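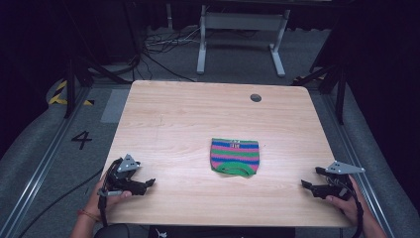

Striped knit on the Brundix table, rounded corners, cable hole at top right.

I bought the Brundix work table in April to use for sorting and photographing small knitwear. I resell a fair amount of it, mostly pet jumpers and baby things, and the old desk was too dark for the job. This review covers the table after 11 weeks of use.

The top is a pale beige wood with a fine straight grain. It makes a good plain background. Pink, green and blue stripes all stand out well on it, and I no longer put a sheet of card underneath. The corners are rounded, which matters more than I expected with knitted stuff. My last table had a square corner that pulled threads, and I had to write off two jumpers.

Delivery was from the Cletley warehouse. Two boxes, both intact. The top is heavy and I would get help with it. The instructions were clear apart from the page on the feet, which I did twice.

The cable hole is useful if you run a lamp. I have lost a few buttons down it, so I now keep a saucer over it when I am sewing. A cover should be included at this price and isn't.

Cleaning is a damp cloth and nothing else. Wool fluff wipes off easily. I have put more than 1,000 items across it and the surface has one small scratch, which was my scissors.

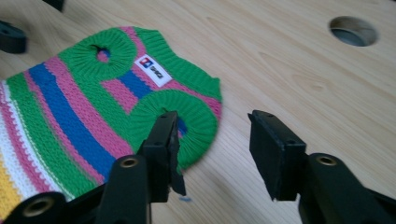 Gilang Goh: I'd add that the knots vary a lot from one top to the next. Mine has an oval one right beside where I lay things out and it shows in every listing photo. Ribbed collars and armholes sit nice and flat on it though, and I've not had a snag. I got a cover for the hole from Isley, it fits if you press hard.

Thanks, I will look at the Isley one. On knots, Brundix did offer to swap the top when I asked, but you pay the return postage.

Four stars. One off for the missing cover.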